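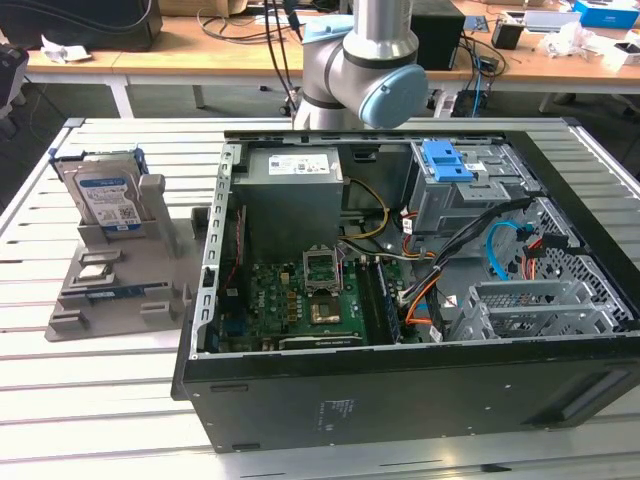
Ruseo bench kit after one month, long post, sorry in advance
Posted by slowfuse_dana

I promised a few of you back in August that I'd write up the Ruseo kit once we'd lived with it for a while, so get a coffee, because I don't know how to do these short. For anybody new, we're a small refurb and parts shop in Gronport, mostly office desktops that come in by the pallet, and what we bought is the bench package: software, parts fixture files, the setup service, and two remote sessions with their people. It does not include the arm! You bring your own, and I wish their page said that in bigger letters. We paid $2,448 for the package. What sold me was the fixture. The hard drive stands upright in the rear slot in its blue caddy, the processor and the memory module lie in their own pockets in front, and everything has a place the arm can be taught once and come back to. My old habit was a towel and a muffin tin, so you can imagine how that felt.

Now the good part. Drives in caddies are lovely on this thing. The rails give you something sensible to grab and the slot is forgiving, and by the second week I'd stopped hovering over it. We've logged 542 drive moves so far and I'd happily let it do the next batch while I eat lunch across the room (I haven't yet, my partner would have words with me).

Memory is fussier. The lift is fine once the clips are open, but putting a stick into a slot takes patience and I still do a fair number by hand. The processor I'd call a work in progress. You want the retention bracket all the way up before you start, and I mean all the way, and the pick has to be dead level. Their sample program is cautious there and I've left it cautious.

Cables are where it gets humbling. Anyone who has opened an office tower knows what it looks like in there, with the power leads looping over the board and the drive leads going wherever they please. The kit has a routine called "clear path" which pauses and asks you to move what's in the way. So you move it. It's a polite way of handing the job back to you, and I don't mind, but please don't buy this thinking it will sort out a wiring mess.

Setup took us two evenings and a good part of a morning. The guide is well written up to the page on leveling the bench and then it seems to have been finished by somebody in a hurry. Happy to answer anything!

Reply from grommet_and_sons

Thanks for this, Dana, it's the first write-up I've seen from someone who paid for it. Can I be the grump though? $2,448 for fixture files and a sample program is a lot of money. I printed my own holder from a drawing I did on the back of an invoice and it holds a drive just fine. What am I getting that I couldn't get with a weekend and a spool of gray filament?

Reply from slowfuse_dana

Be the grump, somebody should! You're getting the taught positions that match the fixture, and the person on the other end of the call. Our session was with Mostafa Alaoui, and he stayed on well past the hour helping me figure out why every place was landing a hair to the left. (A loose bolt under the fixture. Mine. I'd rather not discuss it.) If you're already comfortable teaching positions I think you could do without the package. I was not comfortable.

Reply from ejigu_bench

I run the Ejigu kit, which is the obvious rival, so take this with salt. It's cheaper and the software is nicer to look at, but their fixture lays the drive flat and that cost me a lot of bench. I like the upright slot in your photo much better. My question is about the tower. Do you always run them lying on the side like that? I went back and forth for weeks and ended up building a stand.

Reply from slowfuse_dana

Always on the side, panel off, open face up. The arm sits behind the case and comes down over the back edge, so it can get at the board without reaching through anything. The slotted bench helps too, you can bolt a stop anywhere along the grooves and push the next case up against it. A stand sounds like a lot of work, but I'd love to see it.

Reply from murdo_p

Murdo Paterson here, I look after the desktops for a group of schools and I sent my kit back, so here's the other side. Not angry about it, they refunded me without any fuss. My trouble was variety. I had 8 models of tower in the first month and every one wanted its own program, because the drive cage moves, the power supply moves, and the release latch is on top in one and on the side in the next. Dana, if your pallets are all the same model then of course it looks good. I'd like to see the same review from a mixed pile.

Reply from slowfuse_dana

That's a completely fair point, Murdo, and I should have put it in the first post. We get long runs of the same machine and I only have two models taught. The second took me most of a day. I'd have sent it back in your shoes too.

Reply from grommet_and_sons

See, that's my whole argument. If it's all one model a homemade holder does the job, and if it's mixed the kit doesn't do it either.

Reply from ejigu_bench

I don't agree with that. There's a big middle, shops with two or three models and no spare weekend. I'm one of them. Time spent fiddling with a homemade fixture is time too.

Reply from quietpallet

Does anyone know how the fixture holds up? Imum, the place I buy printed parts from, says to expect wear on the slot edges after 1,000 or so cycles on that style of holder, and they weren't sure which plastic Ruseo recommends.

Reply from slowfuse_dana

Can't tell you yet at 542, though I run my thumb along the rear slot most mornings and it still feels crisp to me. The guide leaves the plastic up to you. I'll come back to this thread when we pass the thousand. Murdo, if you still have notes on which models gave you trouble, would you post them? I've got a pallet of strangers arriving and I'd like to know what I'm in for.

Reply from murdo_p

I'll dig them out tonight. They're in pencil and there's a lot of grumbling in the margins, but you're welcome to them.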